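Llevo desde diciembre con el kit de muñeca de Haltitz (cámara pequeña, soporte y dos dedos con almohadillas texturizadas) y ya toca contar qué tal, porque lo compré solo para probar el método de Endeck: aprender a agarrar cajas a partir de demostraciones cortas, viendo únicamente lo que ve la muñeca. ¡Y mira que yo venía escéptica!

El montaje se hace en una tarde, aunque el manual es flojito y el cable de la cámara roza si giras mucho. Grabé 37 demostraciones con paquetes de regalo, de los que llevan dibujos por todas partes, y entrené por la noche. Con el método viejo los estampados me volvían loca la estimación del borde; con este, hasta 13 agarres seguidos sin un fallo.
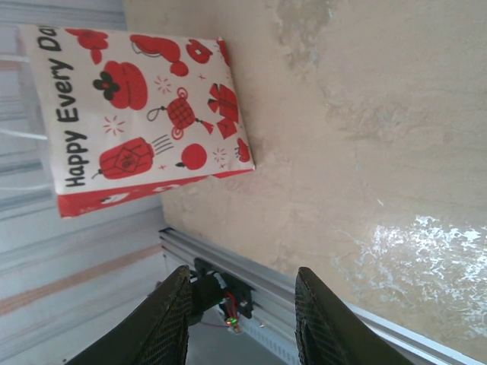

Charbonneau me escribió que con cajas lisas le va peor, que sin dibujo al que agarrarse la red duda en el último tramo y cierra antes de tiempo. A mí me pasa algo parecido con las blancas del todo, y subir la resolución no lo arregla. Lo que sí ayudó fue mover la lámpara entre una demostración y otra, para que los reflejos de la mesa no salieran siempre en el mismo sitio.

Pegas: las almohadillas se ensucian enseguida, y el software de Iltix que viene de serie se me cerró 2 veces a mitad de grabación (perdí los datos, qué rabia). Por 700 euros esperaba también una funda para el cable.

¿Lo volvería a comprar? Sí, para investigar con cajas y poco más. Con bolsas blandas todavía no he conseguido nada decente, sigo en ello.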